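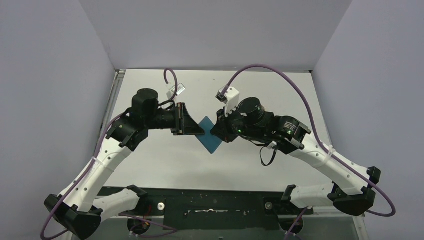
Dustia Automation Club - Two-Arm Bench Section

Thread: Cable and handover rules for the two-arm bench, draft for comment

nillier_bench
Draft rules are below. Please read them before your next session and say what you'd change.

1. No hands over the white table while either arm is powered. Both arms, even if you are only driving one.
2. Camera cables are tied to the forearm, with a free loop at the wrist. The purple ones run the whole length of the arm and round the elbow, so check both ends.
3. In a handover, the first gripper does not open until the second has closed and the operator has said so out loud.
4. Flat pieces only for two-gripper work until you are signed off. The blue square is the standard one.
5. Log every stop, whatever the cause.

Brendan Duggan
Fine with most of it. Rule 3 is too strict. If you say "closed" out loud on every handover you'll be saying it 200 times in a session. After the first few people will say it without looking, and then the rule is worse than having none. I'd make it spoken for new members and leave the rest of us alone.

wrenmoor
I disagree with Brendan. At my last job, at Chraibi, we had the spoken call for everyone and it was never a problem. You get used to it in a morning. A rule that only covers new people also means they learn it from people who don't do it.

Brendan Duggan
Chraibi had two operators to a cell. Here it's one person talking to themselves.

nillier_bench
It's often one person and someone watching. I'd like the watcher to be able to follow what is going on. I could live with a key press that goes in the log in place of the spoken call.

tamsel19
Can rule 2 say how big the loop should be? On the right arm the cable goes up in a wide arc from the camera before it comes back down to the forearm. The left one is a lot tighter. I don't mind which we pick but they should match, and it has to be long enough for a full wrist turn.

wrenmoor
Wide arc has more chance of catching on the other arm when the grippers meet in the middle. I'd go shorter.

tamsel19
Too short and it pulls on the connector. We changed a cable in November for that reason. Turn the wrist slowly to both ends of its travel, see what it needs, then tie it. Maybe put that in as the check.

nillier_bench
Will do. New wording for 2: "After any cable work, turn the wrist slowly to both limits with the other arm parked. The loop must not go tight and must not touch the other arm."

rarkatberg_phil
Do we need rule 5? At Rarkatberg the stop log got to 2000 lines and no one read it. I'd only log stops where something touched something it shouldn't.

nillier_bench
I read ours. Most of the entries are dull, but that's how we spotted the elbow catching. It stays in for now - happy to look at it again after the first 1000 handovers.

Brendan Duggan
Key press is all right by me, as long as it's on the pedal and not the keyboard. Both hands are busy at that point.

nillier_bench
Pedal, agreed. I'll change 2 and 3 and put the sheet up on 3 April 2023. Anything else on rule 4, post it before then.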